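# Chapter 4: Receiving and Recording Goods

Every business that buys things must also receive them. Goods arrive at a back door, a counter or a loading bay, and someone has to check them, sign for them and write down what came. The work looks simple. When it is done badly, the mistakes turn up weeks later, in the accounts or on an empty shelf.
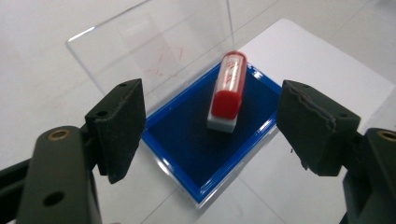 **Rigoberto Palacios**
Lecturer in Office and Stores Practice

In this chapter you will follow a delivery from the door to the ledger. We use one firm throughout, a stationery wholesaler called Bedoya, which buys most of its paper from Lavier and its envelopes from Jitier.

By the end of the chapter you should be able to:

- match a delivery note to a purchase order
- complete a goods received note
- record a shortage and tell the supplier about it
- explain why a date stamp is used on incoming paperwork

## 4.1 Three documents

The **purchase order** is written by the buyer. It says what is wanted, how many and at what price. The **delivery note** comes with the goods and is written by the supplier. It says what has been sent, and often leaves out the price. The **goods received note**, or GRN, is written by the buyer after the goods have been checked.

Students often mix up the last two. A delivery note is the supplier's claim. A GRN is the buyer's own record, and it is the GRN that the accounts office should use when the invoice comes in.

Suppose Bedoya orders 1000 envelopes in boxes of 20. The delivery note says 50 boxes, but only 45 are on the pallet. The clerk must write 45 boxes on the GRN, whatever the delivery note says, and note the shortage of five boxes on both copies before the driver leaves.

## 4.2 Stamping and dating

Incoming papers are stamped on the day they arrive. The stamp should sit in a clear space, usually the top right corner, and must not cover a figure or a signature. If the ink is faint, stamp again beside the first mark and initial it. Do not stamp over the top.

At Bedoya the stamped GRN goes into a tray for Jiahui Cao in accounts, who files it by order number.

## 4.3 The receiving area

Goods waiting to be checked should be kept apart from goods already in stock. The floor needs to be level and easy to sweep, with a marked line that visitors and drivers do not cross.
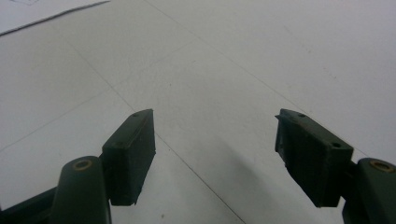 *Figure 4.2 Pale tiled flooring.*

Paint, tape or a low rail can be used for the line. Tape is cheap but lifts at the edges, and needs replacing when it does. Section 4.4 deals with goods that arrive damaged.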